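Bed makers wanted — paid, part-time, shoes off

Planorholm is looking for people to make beds. If your mother told you this would never get you anywhere, please forward her the ad.

We look after furnished rooms for Vivalholm, and every one of them has a bed in it with more bedding than any sleeper could need. Your job is to strip it, shake it, fold what folds, roll what rolls, and leave it looking as though somebody calm lives there. Shifts start at 2 p.m. and run until the last pillow is dealt with. Pay is $158 a shift, plus bus fare. 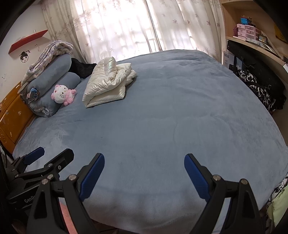

Rolled blankets at the head, quilt in a loose heap. Hello Kitty stays.

You'll need to be able to lift a mattress corner without making a speech about it. Hospital corners are welcome but we won't test you on them. Fitted sheets we will test you on, and Fionnuala Fahy has strong views about what counts as folded. Soft toys go back where you found them, facing the same way — we have had letters.

Experience in a hotel, a hospital or a large family is handy. Dust allergies are a problem, as are strong opinions on the colour of other people's blankets.

We have 13 spots, starting in July. Training takes one afternoon and lunch is provided, though not on the beds.

To apply, send a few lines about yourself and the days you're free to Khang Trình at the Planorholm office. No cover letter, please. Khang got 40 last time and is still reading them.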